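About Wernness

Wernness is a small software company. We make back-end systems for other companies, and we maintain them after they are delivered. We started in two rooms above a bicycle shop and now we are 30 people, most of them software engineers. Our customers are mainly firms that rent out equipment, manage buildings or deliver goods in one region. They usually have a lot of data, an old system, and a team that has no free hours to replace it.

The name Wernness has no special meaning. The two founders needed a name for the first contract and this one was free to register. Later we discussed changing it several times, and each time we decided that we have more important work.

What we make

Our oldest product is Plorow. It is a scheduling service that decides which job goes to which worker or vehicle, and in what order. The first version was written for one customer and could handle only one depot. Today 957 depots are planned with it every morning. Most of the planning is finished before 5:00, so that the drivers find their list ready when they arrive.

The second product is Trikero, a tool for moving data out of old databases. It reads the old tables, shows where the records do not agree with each other, and lets a person decide what is correct. We do not let the program decide alone. In our experience, a strange value in an old system was often put there by someone for a good reason, and it is better to ask this person, if he or she still works there.

Besides these two products we also accept custom projects. We take no more than two new ones at the same time, and we say no to a project if we believe that a ready-made product would serve the customer well enough.

How we work

Each project has a team of three to five engineers, and the team that writes the software also answers the support phone for it. This rule is sometimes not comfortable, but it has made our error messages much better. Every engineer is on call for one week, then has at least four weeks without it. If the phone rings at night, the engineer starts later the next day and does not need to ask for this.

We write mostly in Java and Go, with PostgreSQL for storage. The web parts are in TypeScript. We are slow to adopt new frameworks, and candidates should know this before they apply.

Code is reviewed by one person from the same team and, for larger changes, by one person from another team. We also keep a written log of technical decisions. New colleagues read it in their first week, and many of them have told us that the old disagreements in it were the most useful part.

Where we work

Our main office is in the Widmer building, on the second floor, five minutes on foot from the station. Colleagues who live far away work from home and visit the office in July, when we hold our planning week. There is no dress code, also not on days when customers come. 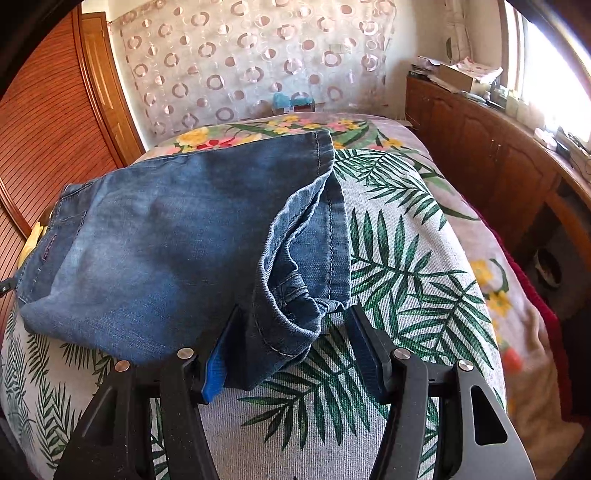

Working with us

We look for people who like to explain things in writing and who can say "I do not know" without difficulty. A university degree is welcome but not required. Among our engineers there are former teachers, a former surveyor and several people who learned programming by themselves.

The interview has two parts. In the first, we talk about something you have built, and you choose what it is. In the second, you work for 2 hours together with one of our engineers on a small, real problem from our own code. We pay for this time. You receive an answer within 11 days, also when the answer is no.

Contact

For questions about Plorow or Trikero, please use the contact form and tell us which system you use today. Applications can be sent through the same form at any time of the year. We read messages in English and German.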